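Kisora white wicker basket: tried and tested
By Fitriani Goh

I have a bit of a problem with baskets. My sister says I'd buy one to keep my other baskets in, and she's right, I have done exactly that (it lives on the landing). So when the hinged plastic tub we'd used for washing finally split down one side in August, I was quite pleased, and spent a happy evening looking at replacements before settling on the white rectangular one from Kisora.

First impressions were good. It's a proper rectangle, so it sits flat against the wall on top of our chest freezer instead of rolling about like the old tub did, and the weave is lovely and fine. The white is a warm, creamy sort of white. If you're hoping for something to match brilliant white paintwork you may be disappointed, but I much prefer it, it makes the utility room look a bit less like a utility room!

The bit I like best is the rim. It's raised and rounded and goes the whole way round, so there's something decent to get hold of wherever you grab it, and you can tip the basket right up by one corner when you want to see if you've left a stray flannel in the bottom. I always have.

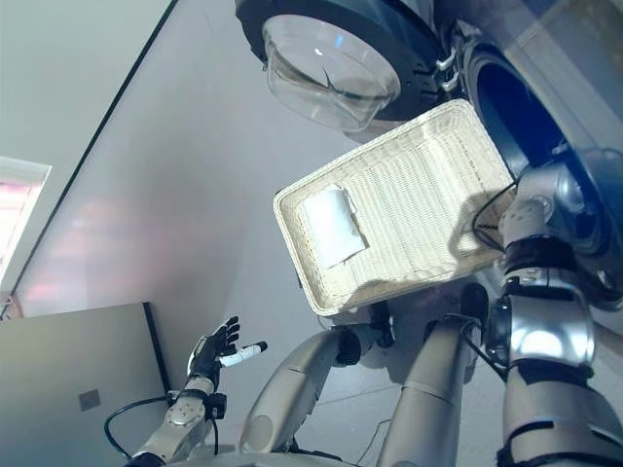

Issue 9, page 6

Now for the grumbles. It's shallow. I knew that from the listing but I don't think I'd pictured it properly, and the first time I emptied a full load into it I had socks going over the side before I'd reached the door. For towels and bedding, forget it, you'll be making two trips. For a small wash, or tea towels and cloths, or carrying ironed things back upstairs without squashing them, it's just the right size and I wouldn't want it any deeper.

I also worried about snags. I put a fine-knit cardigan in it on purpose (an old one, I'm not daft) and gave it a good shuffle, and it came out fine. Tights I'd still be careful with. Cleaning is easy enough, a soft brush along the strands and then a barely damp cloth, though fluff does like to settle in the corners and you have to pick at it.

My neighbour Hefin Meredith has the Hilus one, which is deeper and has handles, and he swears by it. I borrowed it for a weekend and found it too bulky to carry down our stairs, but if you've got a big family and a wide hallway it's probably the better buy.

Would I get the Kisora again? Yes, and I'm already eyeing up the smaller one for the bathroom. Don't tell my sister.

Good for: small loads, cloths, ironing
Less good for: bedding, towels
Marks: 6 out of 9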